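# Short Ice, Hard Edges

The rink at Patosora measures 40 meters end to end, well short of a standard sheet, and the four-on-four league that plays there has built its rules around that number. There is no center line. Icing is called only when a side is at full strength. A shift lasts 90 seconds and a horn ends it, whether or not the puck is in play.

The horn changes how teams defend. With no line change to hide behind, a tired pair stays out until the signal, and most goals come late in a shift. Skiron, last winter's champion, answered by keeping one skater low at all times and giving up the forecheck. Its games were slow to watch and it lost three of them.

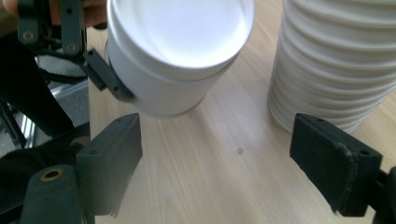
Bisamel plays the other way. Its skaters press from the drop and accept a weak final stretch. The club changed its skate sharpening in June, moving to a shallower hollow that glides better and grips less. On a small sheet that is a risk, as turns are tight and frequent. The coaches kept the deeper cut for the goaltenders.

Ice quality is the other variable. The plant, supplied by Papadopoulos, holds the surface a little colder than most public rinks do. Hard ice chips under heavy braking, and the corners are rough by the third period. Crews flood twice a night, with a dry scrape between games.

Attendance reached 1,593 for the last final, in a building that holds 2,000. The league plans to keep the horn next season and to test a longer shift in preseason games only.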